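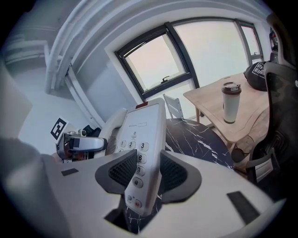 Desk phone held between the two fingers of a hand-held gripper

Tadari Hand-Held Gripper — Safe Use and Site Rules

The Tadari is a two-finger hand-held gripper for handling trials and operator training. Aretti supplies it with the site rules below. They apply wherever the tool is used, including offices and shared rooms.

Before use
Check the finger pads for tears, lifting edges and loose mesh. Replace pads in pairs. Pad sets are rated for 3000 closures and should be logged by serial number.
Keep walkways clear, and push chairs in.

Handling objects
Maximum load is 300 g with standard pads. Weigh anything you are unsure of.
Unplug corded items first. Handsets, lids and other parts that can come away must be secured or carried separately.
Don't hold an object over another person's hands or feet.
Where two grippers share a work area, one operator calls each move and the other waits for the call.

Breaks and storage
Work for no more than 20 minutes at a time. Store the tool with the fingers open — closed storage flattens the pads.

Records
Each site names one person to keep the pad log and the incident sheet. Inspections are due every 6 months. Our sheet was last revised in June by Menaka Uddin and Shiyu Bai, and replaces the older Sarkar checklist.

Spare pads and printed rule cards are ordered through Rikport. Quote the serial number on the body plate.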